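Last updated: 19 April 2020
4 min read

Section 4. Standing Books Without a Shelf

Your Hulen book rest ships flat, and until it is assembled your books have to live somewhere. A wall will do. Walls are patient.

1. Brush the ledge with a dry cloth. Old plaster sheds, and it prefers to shed on books.
2. Put the largest book up first, leaning back against the wall, cover facing out.
3. Stand the thick paperbacks in front of it, overlapping. They will try to slide. Let them settle, then push them back.
4. Lean the rest among the others. Worn ones are welcome; they have less to lose. 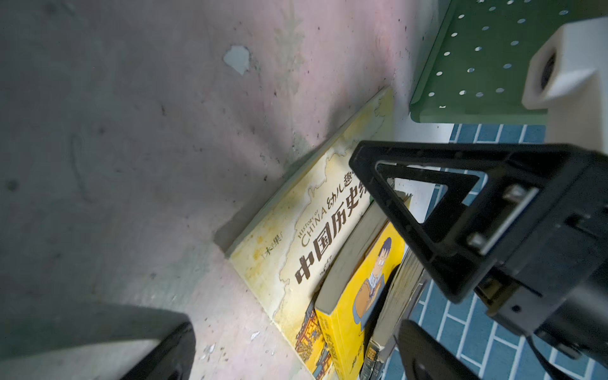 Fig. 4. Large book at the back, "HISTORY OF CHINA" on its cover, with smaller books in front.

Note: Keep titles readable where you can. You will cover up part of one anyway, and it will be the one you go looking for.

CAUTION: Flaking paint sticks to covers. Do not scrub a stained cover with a wet sponge. The stain will stay and the cover may leave.

CAUTION: Do not stack upward. The Hulen is rated for 16 books once assembled. The wall has no rating and accepts no returns.

5. When the rest is ready, move the front books first. Taking the big one first is quicker, and so is the avalanche.

Continue to Section 5, Finding the Missing Screw.

200 shares
16 comments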